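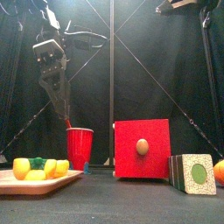

How often does the play corner need checking? Every August before term, and again on 11th November, when the toys have had long enough to be chewed.

Budton playroom, toy and table check
Checked by: Remo Greco

Red plastic cup: rim smooth, no splits. Pass.

Toy pepper, yellow: stalk firmly on. Pass. Remains the only vegetable the children will go near.

Beige tray: edges fine. Wipe more often than we say we do.

Red box with wooden knob: knob tight after 9 good tugs. The fuzzy covering holds crumbs of great age. Brush out.

Small blue piece: try it in the choke tester. Nothing in the inventory matches it.

Table: 2 screws to tighten underneath. Carried over from last time, and the time before.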